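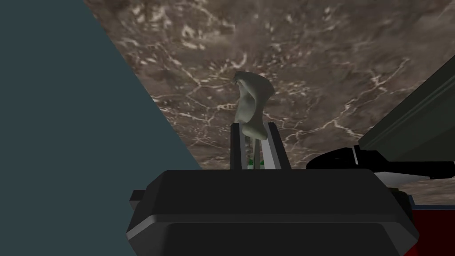
4. Your first pick in the simulator

Righto, before you let the real arm anywhere near your benchtop, do a few grabs in the Piltesura simulator. I skipped this with my first Segura kit and wore the cost of a new fingertip set, so please learn from me!

4.1 Open the Curkmont kitchen scene from the Scenes menu. It's the one with the brown marble, and it takes a fair while to load the first time (go put the kettle on).

4.2 Switch to the wrist view with the V key. The big black gripper housing sits low in this view and hides a fair chunk of the bench, so get used to steering by the fingers.

4.3 Pick something with an odd shape. I like the pale greyish-green one with the hooked top, which looks a bit like a bone or a shell to me. Boxes are too easy and you won't learn much from them.

4.4 Bring the open fingers down over the thin stem. Go slow here. I keep the speed slider at 73 and still overshoot now and then.

4.5 Close the fingers with the C key, then lift. Hold it up for a bit and watch whether the object tilts or slides.

Note: if you spot little green specks down in the gap between the fingers, have a look at them before you carry on. I save the run, reset the scene and try the same grab again, so I've got both to compare.

4.6 Check the grip force readout in the side panel. Mine settles at 463 on this object. If yours climbs past 817, open up, back off and come in again a touch higher on the stem.

Caution: the simulator will happily let you set the force limit to 2000. Don't copy that setting across to the real gripper! Go to Settings, then Limits, and press Restore before you plug in the arm.

4.7 Save your run under a name you'll recognise later. I've got a whole folder called "test" from May and I couldn't tell you what's in half of it.

Once you can do the lift several times in a row without a wobble, move on to section 5 and we'll sort out the Herville mounting plate.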